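Pre-Launch Safety Check for a Blog Theme Change
Plurbridge web desk, 2022-11-07
Site: Londima (travel and food blog, 373 posts)
Old theme: Seixas, version 4
New theme: Lamuvham

Status marks are OK, FIX, and LATER. LATER means FIX, but with less eye contact.

1. Backups

1.1 Full copy of the database saved off the server. OK
Comment: Saved and restored once to a test site. The previous backup plugin had been cheerfully reporting success into a folder with no write permission.

1.2 Copy of the uploads folder saved. OK
Comment: Took most of a lunch. There are four sizes of every picture, plus the sizes the theme before Seixas wanted, plus a set from a slider that was removed before I got here.

1.3 Old theme kept on the server, switched off. OK
Comment: Keep it for 14 days, then delete it. A note to delete the one before it is still pinned to the dashboard.

2. Logins and permissions

2.1 Every admin account belongs to a person who still works on the site. FIX
Comment: Two do. One is called "test" and one is called "test2," presumably after test went so well. Drop both to subscriber for a week, see who complains, then remove.

2.2 Two-step login on for all admins and editors. OK

2.3 Default admin username gone. OK

2.4 File editing from the dashboard turned off. FIX
Comment: One line in the config file. The last person to edit the header from the dashboard left a stray bracket in it and took the whole front page down on a Saturday.

3. Plugins

3.1 No plugin is waiting on an update. FIX
Comment: The contact form is two major versions behind. Update it on the test site first, because the update changes how required fields are stored.

3.2 No two plugins do the same job. FIX
Comment: We have two for social buttons. Readers can currently share a soup recipe from the top, the bottom, and a bar that follows them down the page like a store clerk. Keep the bottom set.

3.3 Nothing installed that has been dropped by its author. LATER
Comment: The footnote plugin was last touched years ago and its support page is now a parking page. It still works. Move the footnotes into plain text a few posts at a time.

4. Theme files

4.1 Theme downloaded from the maker's own site. OK
Comment: The first copy I was handed came from a "free premium themes" page and had a block of scrambled code at the bottom of the footer file. Deleted. Got a clean one and compared the two. Everything else matched, which somehow made it worse.

4.2 Custom changes live in a child theme. OK
Comment: Moved over from Seixas by hand. About half of the old style rules were there to cancel the other half.

4.3 Footer credit link checked against the license. OK
Comment: The free license says the link stays. It stays.

4.4 No scripts loaded from outside addresses we don't recognize. FIX
Comment: One leftover visitor counter from a company that seems to have moved into casino ads. Remove it before launch, no discussion.

5. Content after the switch

5.1 Front page, one post, one category page, search, and the 404 page opened on a phone and a laptop. OK
Comment: Search results show the date twice. I can live with it for a week.

5.2 Menus reassigned. OK
Comment: Lamuvham calls the main menu "Primary" and the one under it "Primary Extra." I have no further comment on this.

5.3 Old shortcodes no longer showing as raw text. FIX
Comment: The Seixas pull quotes now print their square brackets in the middle of sentences. Find and replace on the test database, then read ten posts by eye before touching the real one.

5.4 Post addresses unchanged. OK

5.5 Comments still open on recent posts, closed on old ones. OK
Comment: Spam filter caught 100 overnight. Most of them loved the article and wanted to know where I learned to write. 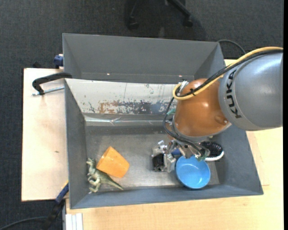

Do I have to take the whole blog offline while I swap the theme?

Build and test the new theme on a copy of the site, then switch the live one at a quiet hour. The switch itself normally needs only a short maintenance notice, and you can turn that off once the front page, a post, and the contact form have loaded properly.

6. Forms and mail

6.1 Contact form sends, and the message arrives. FIX
Comment: It sends. It arrives at an address belonging to the previous owner. Change the address, send another, and look in the junk folder as well.

6.2 Newsletter sign-up asks for consent with an unchecked box. OK

6.3 Privacy page names the tools we use now. LATER
Comment: It names three we stopped using and leaves out the one that matters. The new draft is with the editor.

7. Launch

7.1 Clear the cache. Clear the other cache. Ask whether the host has a third.

7.2 Turn search engine visibility back on. It's a single checkbox under Reading. I check it twice.

7.3 Open the site logged out, in a private window.

7.4 Keep the error log open for the first hour and write down anything that repeats.

Result: not ready. All FIX items must be closed before the switch, starting with 4.4 and 2.1. LATER items go on the November list, under the ones from the last check.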